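The Coaster Is Doing All the Work

My brother-in-law bought a Vorkberg desk in August. It has a drawer for cables, a drawer for whatever one puts in the drawer when the cables have their own, and a leaflet explaining that a clear surface makes for clear thought. He sits at it looking like a man waiting for his passport to be stamped. As far as I know he has yet to have a thought there, clear or otherwise, though he did once send me a photograph of the grain.

I belong to the other party. I believe a table should be used until there is just enough of it left to put a drink on, and that the drink should have a coaster, because we aren't animals.

The case against us is well known. Things get lost. The letter from the water company goes under the notebook, the notebook goes under the other notebook, and by the time anyone lifts either of them the water company has written again in a firmer tone. I accept this. I once mislaid a cheque for 114 pounds for most of a winter and found it marking my place in a history of canals. But I did find it, and I'd have had no idea where I'd got to in the canals without it.

What the clear-desk people never grasp is that a heap has an order. The stuff at the front is today. Behind it is the stuff I mean to get to, and behind that are the books, which have stopped being reading and become a sort of low wall. Every table I've liked has been laid out this way, and the people who owned them could put a hand on anything they wanted, provided you gave them a minute and didn't talk.
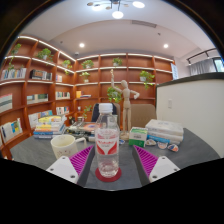 Uchenna Igwe wrote to me after my last piece on this to say that the coaster is a fig leaf. Anybody who cared about the table, the letter went, would put the books away, and protecting one small circle of it while burying the rest is like wiping your feet before climbing in through the window.

I've thought about this more than I'd like. My answer is that the coaster marks the one spot that must never be built on. Take it away and the papers move in by teatime. Then the mug goes on the papers, and that's how I came to send the tax office a form with a brown ring round my date of birth.

I'll give some ground on ornaments. A wooden mannequin with one arm in the air does no work at all, and I say this as someone who can't draw and has wanted one for years. It looks as though it's hailing a waiter. I find that companionable at four in the afternoon, when the shelves are full, the chairs are tempting and I've written 70 words.

My brother-in-law has asked whether I'd like his old desk tidy. I've told him I have nowhere to put it.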